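Jun 3, 2019

# Dish rack tips from the open day at Trusel

Trusel opened its workshop to visitors, and I spent most of my time there at the dish table. Two white arms were working with a wire rack, a gray bin and a few pieces of tableware. I went for the machines and came home with a page of notes on drying dishes, which I have put in order below. Sunita Tripathi ran the demonstration and answered questions between rounds.

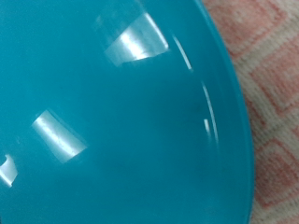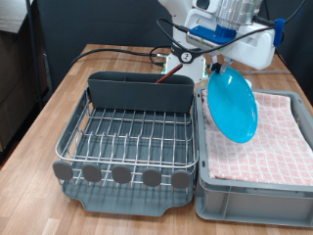
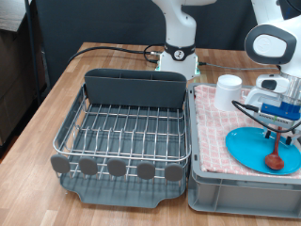
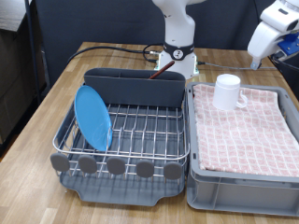

*Dishes and a checked towel at the dish table, Trusel open day.*

## Set the rack and the bin side by side

The bin and the rack stood right next to each other on a butcher-block table. Sunita said they had started with the two at opposite ends, and every piece spent too long in the air. The same goes for a kitchen counter. If your clean dishes wait on one side of the sink and your rack is on the other, you are carrying each one across the faucet and dripping as you go.

I moved mine when I got home. The rack now sits to the left of the tub, and I wash from the right.

## Line the bin with a towel

A folded dish towel lay in the bottom of the bin. It does three jobs: it quiets things down, it keeps cups from sliding, and it catches drips. Fold it to the size of the bin so there is no loose corner for a cup to stand on. A cup with one side of its foot on a fold will tip.

Use a flat cotton towel. Terry loops catch on fork tines and on any chipped foot ring. Change it when it is damp all the way through. Mine lasts one dinner for two people.

## Hold plates by the rim

The arm took a plastic plate by its upper rim and held it nearly on edge. That is also the best way to hand-load a rack. Pinch the rim at the top, let the plate hang, and lower it into the slot until the bottom edge touches wire. Then let it lean before you let go.

Most people grab a plate flat with a thumb on the eating surface, then have to turn it over the rack. With wet hands that is when plates get dropped.

Thin plastic plates are harder than stoneware. They weigh so little that they stay wherever they happen to land, including halfway out of a slot. Give them a small push down.

## Start plates at the far end

Put the first plate at the end of the rack farthest from you and work back. Otherwise you are reaching over dishes you have already placed, and a sleeve will catch one sooner or later.

Leave an empty slot between deep plates and shallow bowls. Flat plates can go in every slot.

## Utensils

- Wooden spoons and chopsticks go in the caddy with the handle down, so the end that touches food gets the air.
- Knives go point down, always.
- Don't pack the caddy. Five or six pieces to a compartment is plenty.
- Lift the caddy out once a week and empty the water from the bottom.
- Don't leave a wooden spoon lying on a wet plate. The side underneath stays damp and goes gray.

## Glare on shiny plastic

I asked what gave them the most trouble. Sunita said gloss. Bright, shiny plastic throws white patches of light back at a camera, and the edges get hard to find. She pointed out that people have the same problem when checking for grease under a ceiling light.

Her advice, which works: tilt the piece until the bright patch moves, and look at the place it just left. Or close your eyes and run a thumb around the inside of the rim. Grease collects there, particularly on bowls with a step molded below the edge.

## Drip trays

A tray with a spout or notch should have the spout over the sink. If the rack has to stand away from the sink, as it would on a table, put a shallow pan under the notch or tip the tray out after each load.

To clear scale, fill the tray with equal parts white vinegar and warm water, leave it 20 minutes, and scrub the corners with an old toothbrush. Rinse well. Do the wire basket in the same bath if it fits.

## Cables and counters

Lucía Cifuentes, who was looking after the wiring, had one rule I have copied: cords run along the back and never across the front edge. My kettle and toaster cords now go behind everything, held with two adhesive clips.

## Going yourself

The next open day is planned for January. Entry was free and there was parking behind the building. The dish table gets crowded, so go there first and look at the rest afterward. Children could stand at the tape line but not past it. Bring a sweater.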